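Speaker notes: "Where does everybody put their bag?" Shared tables and the stuff that lands on them. Tevwood, upstairs room, June, 80 seats, slot starts at 2 pm

Clicker is in the left pocket. Water first. Wait for the door to stop banging.

Hello, thanks for coming back after lunch, I know the garden was tempting. I look after shared workrooms, mostly the fitting out: tables, chairs, sockets, lamps and where the coats go. I started at Wellow, then did the two floors at Rorthorpe, and I've been arguing about desks ever since.

Quick show of hands. Who has a bag on the floor by their feet right now? And who tripped over one getting to their seat? (pause, let them look down)

So, Rorthorpe. We had 2,245 pounds for the whole room and I spent 2,000 of it on tables. I was so pleased with them! Lovely pale tops, good and long, room for everyone. Then people moved in and the tables turned into shelves. I'd left 245 for hooks, lamps and cable trays, and I can tell you that doesn't go far.

(Slow down here, I rushed it at Wellow.)

My favourite bit of the job is going into a room when people are busy in it and looking at the tabletops. A brochure shows you a desk with one plant on it. What I get is a bag flat on its side with the strap trailing, a lamp pushed up one end, and a cable that has wandered off across the wood on its own business.

Next two slides, leave them up for a bit, don't talk over the first one.
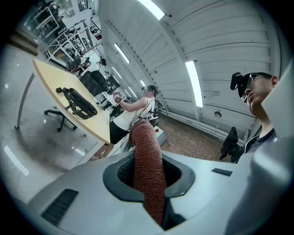
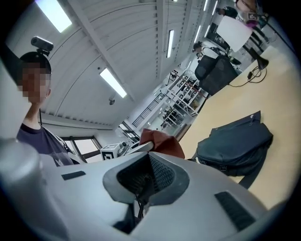
Right, what would I do with a room like this? First, chairs. Wheels on a smooth floor are great until a chair rolls off into the bit where people are walking, so I like them tucked under whenever they're not being sat on. Tell people once, put it on the door, then let it go.

Second, bags. Ramasamy do a plain rail that screws under the table edge, and I've fitted 12 of them now. They want a strong top and a screwdriver you don't mind swearing at. If you can't drill, a low bench along the wall does nearly as well, and people sit on it too (let them).

Third, lamps. Clamp them if you can. A lamp with a base gets shoved along every time somebody needs elbow room, and the flex goes with it.

Skip the bit on lockers if it's past twenty to three.

Then back to the budget. If I had Rorthorpe again I'd buy one table fewer and spend the money on the edges of the room. Take questions, and ask the Wellow lot about their coat stand, it's a good story and they tell it better than me.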